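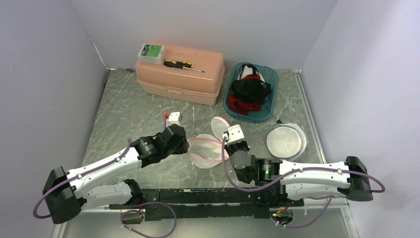
Grey marble-look top with white veins: how do you keep it looking good?

Brustley Home Forum > Surfaces and worktops
32 replies, showing the first page

pale_lintel wrote:
Good evening all. English is my second language, so please excuse me if I use a wrong word for something.
My question is about the tabletop in my picture. It is grey with white veins and has a thin metal edging along the sides. The walls are very pale, nearly white with a little lavender in them. I like the colours together very much, but every lamp makes a shine on the top, and in this shine I see each mark of a finger or a cloth.
I bought the top from a shop in Ustalbridge which has closed, and the paper that came with it says only "marble effect". So I do not know what is under the pattern. Which cleaner is safe? And is there a way to make the shine weaker without spoiling the surface?

tapwater_tom wrote:
If the paper says "effect" then it is not stone, and you can stop worrying about sealing it. Warm water, one drop of washing-up liquid, then a dry cloth straight after. The marks you see are usually soap that was left behind.

Orrel62 wrote:
I would not say "stop worrying" so quickly. Some shops write "effect" on everything. Try one drop of water in a corner and leave it for an hour. If the place goes darker, it is drinking the water and you must treat it as stone. Never vinegar until you know.

tapwater_tom wrote:
Fair about the vinegar. I still think it is a printed top.

pale_lintel wrote:
Thank you both. I did the drop of water near the back wall, where it will not be noticed. After one hour the place looked the same as before. So Tom is perhaps right, but I will keep away from vinegar anyway.

mossandgrout wrote:
About the shine, please do not rub it with anything rough! I did this on a Brivberg shelf with a 400 grit paper, because a man in a video said it makes a satin finish. It made a cloudy patch the size of a dinner plate and I looked at that patch for two years. Change the lamp instead. A diffuser under the bulb costs very little, and the reflection becomes wide and soft.

Orrel62 wrote:
The reflections in the photo look soft to me already. I would leave the lamp alone and change the cloth. Flat weave, washed without softener. Softener leaves a film, and the film is what catches the light.

mossandgrout wrote:
We do not agree then. A good cloth helps with the marks, but he or she was asking about the shine also.

pale_lintel wrote:
She :) And yes, I asked about both. I have used softener with all my cloths until now, so this is a useful thing to learn.
One more question, about the metal edging. Dust goes into the small line between the metal and the top. What do you use there?

hallway_nine wrote:
A soft toothbrush, dry, and then the vacuum cleaner with the narrow nozzle. Do not put water in that line. My neighbour did, and the edging started to lift at one end.

tapwater_tom wrote:
Agree on keeping it dry. A wooden toothpick is good for the corners.

Orrel62 wrote:
Please not the toothpick. The tip breaks and stays in the gap, I have 4 of them living in mine.

Rampersad_fan wrote:
I have the Rampersad wax on a similar grey top and I am happy with it. It makes the veins a bit warmer in colour.

mossandgrout wrote:
Wax on a printed surface only sits on top and goes sticky in summer. For real stone, yes. For this one I would save the money.

Rampersad_fan wrote:
Mine is not sticky. It has been on since April. But I use a very thin coat and I polish it for a long time, so maybe that is the difference.

pale_lintel wrote:
I will not use wax for now. First I wash the cloths again without softener, then I try the toothbrush for the edging. If the shine still troubles me I will look for a diffuser, and I will write here which one I chose.

Thread viewed 2,626 times
Next page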